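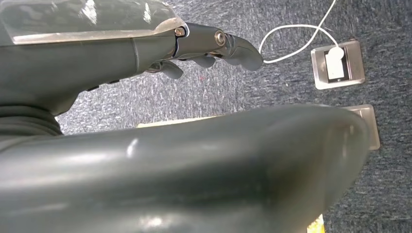 ## Workroom Inspection Checklist — Peltonen Building, Room 14

Occupant: Onton Card and Paper Services
Inspected by: Amirul Chin
Date: September 1, 2021
Form in use since the February revision

Entries are marked **S** (satisfactory), **A** (action required) or **N** (not inspected on this visit). Comments are required for every A and optional for the others. The supervisor should keep one copy in the room and return one to the building office.

### 1. Floor and walkways

- **1.1 Carpet flat, no raised edges or open seams — S.** The blue-gray speckled carpet is in fair condition. The seam at the doorway was reglued by Mekard after the previous inspection and is holding.
- **1.2 Main walkway at least 3 feet wide — S.** Measured at the door and at the narrowest point beside the worktable.
- **1.3 No cords crossing the walkway — A.** One extension cord crosses the path between the worktable and the wall outlet. A low floor cover is to be fitted, or the cord is to be routed along the baseboard. Tape alone is not accepted on carpet.
- **1.4 Floor free of loose cards, wrapping and offcuts — S.** Staff should continue to pick up dropped cards as they fall, as coated stock slides easily under a shoe.
- **1.5 Floor beneath the worktable clear for feet and knees — S.**

### 2. Exits, lighting and air

- **2.1 Door opens fully and latches — S.**
- **2.2 Exit sign lit — S.**
- **2.3 Fire extinguisher in place, tag current — S.** The extinguisher is in the corridor. Staff on site knew its location when asked.
- **2.4 Lighting adequate for reading small print on cards — S.** The reading at the worktable was slightly above 50 foot-candles.
- **2.5 Air vents unobstructed — A.** Flattened shipping boxes were leaning against the return vent. They were moved during the visit, but a permanent place for them must be agreed with the building office.

### 3. Worktable and seating

- **3.1 Table stable under normal leaning weight — S.** Tested at both ends. Please remember that sorting is done with the forearms resting on the top, and that a table which feels steady when empty may still rock in use.
- **3.2 Table sections level where they meet — A.** The top is made up of more than one section. A slight difference in height can be felt at the seam. It is not a hazard to hands, but cards catch on it when they are pushed across. Adjust the leg levelers.
- **3.3 Edges free of splinters and lifted trim — S.**
- **3.4 Chairs adjustable and in good repair — S.** One chair was taken out of service earlier in the year and has been replaced with a Deltum model of the same height.
- **3.5 Frequently used slots within easy reach of a seated person — A.** Staff reported leaning well forward to fill the organizer from across the table. The organizer should be brought closer to the person sorting, or a second person should be seated on the near side.

### 4. Card organizers and stored paper

- **4.1 Organizers sit flat and do not tip when filled — S.** The cardboard organizers are light and depend on their contents for stability. Fill the lower slots first.
- **4.2 Dividers intact — S.** A torn divider should be replaced and the cards behind it checked for correct order.
- **4.3 Taped edges secure — S.** Yellow tape has been used on the front edge of the organizer kept at the cabinet. Replace it when the corners begin to lift.
- **4.4 Paper and cardboard kept away from heat sources — S.** No heaters, hot plates or kettles are permitted in this room.
- **4.5 Cabinet stable, nothing heavy stored on top — S.**

### 5. Electrical items and small equipment

- **5.1 Chargers and cables free of cuts and exposed wire — S.** Phones may be charged from a laptop on the table, provided that the cable does not hang over the edge where someone is seated.
- **5.2 Loose wires on the tabletop gathered or clipped — A.** Wires should run along the back or side of the table and be held with clips. A wire left lying across the surface can pull equipment down if it is caught by a sleeve.
- **5.3 Router placed in open air, not covered by paper — S.** The router stays on the table for the present. Cards must not be stacked on it or against it.
- **5.4 Power strips not linked one to another — S.**
- **5.5 Drinks kept off the worktable — N.** To be observed at the next visit. 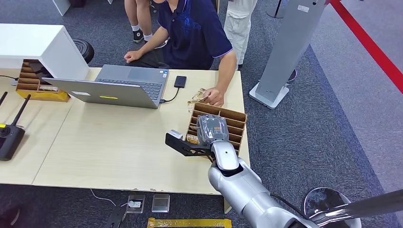
May the sorting organizers be moved to another table without a new inspection?

They may be moved within the same room at any time. The supervisor should repeat items 3.1 and 4.1 at the new table and write the result in the comments. A move to a different room requires a new form.

### 6. Actions and dates

| Item | Action | Responsible | To be completed within |
|---|---|---|---|
| 1.3 | Fit floor cover or reroute cord | Building office | 3 days |
| 2.5 | Assign storage for flattened boxes | Onton supervisor | 14 days |
| 3.2 | Level the table sections | Building office | 14 days |
| 3.5 | Bring organizer within reach | Onton supervisor | 3 days |
| 5.2 | Clip or reroute tabletop wires | Onton supervisor | 3 days |

### 7. Inspector's comments

The room is generally well kept, and the staff answered questions readily. Most of the open items concern cords and reach, and none of them requires work to stop. Item 1.3 should be treated as the first priority — the cord lies on the direct route to the door.

The next full inspection is due in February. The building office will check the five open items separately and will initial this form as each is closed.

Signed: Amirul Chin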